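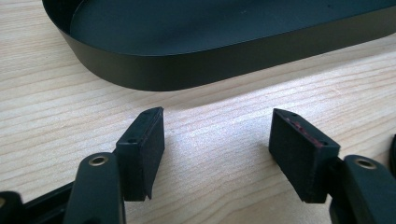
Page last changed: March 26, 2021

Work and Automation, Unit 4: The packing tables at Alton
Course notes, S. Besson

Read these notes before the seminar. The case comes back in the October paper, so keep your copy.

Background

Alton packs sample sets for paint and flooring dealers. Until two years ago every set was put together by hand. Packers picked parts out of trays, checked them against a card and closed the box. The firm then bought a handling system from Skarkus for one of its lines. The system learns from people: a packer does the job with a hand-held gripper, the motions are recorded, and the recordings are used to train the arm on the line.

In its first full month of recording the group logged 2,797 usable picks. The second month brought 3,933. Management read the rise as a sign that the tool was easy to use. The packers told our interviewer that they had learned which motions got rejected and had stopped making them.

What changed in the job

Pace. Hand packers set their own speed within a shift target. With the gripper, a pick has to be slow and clean or it is thrown out. Sessions were first set at 60 minutes. After complaints of sore wrists a 15-minute break was added between sessions.

Skill. A packer feels with the fingertips whether a part is seated. Through two rubber pads much of that feel is lost, and people go by eye instead. Toon Stevens, a packer on the line, described it as "doing my own job in mittens."

Upkeep. Pads wear and pick up residue. Checking them was in no one's job description at first. It now belongs to the packers, with no change in pay grade.
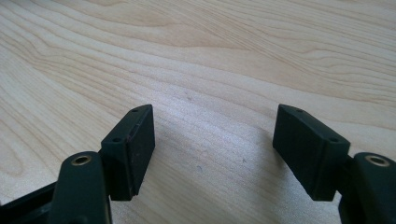
Fig. 4.1. Gripper open over the tabletop, nothing between the pads.

Who owns the motion?

Under the Alton agreement the recordings belong to the firm. The packers' representatives asked for a share of any savings and got a training allowance. Compare this with the Qudah warehouse in Unit 3, where staff could refuse to be recorded and keep their posts.

For the seminar

Bring a one-page answer to one of these:
Is recording a motion part of packing work, or a separate job that should be paid separately?
Which of the three changes above would have been hardest to foresee when the system was bought?

Reading: the Gritico report, chapter 2, and the interview extracts in the course folder.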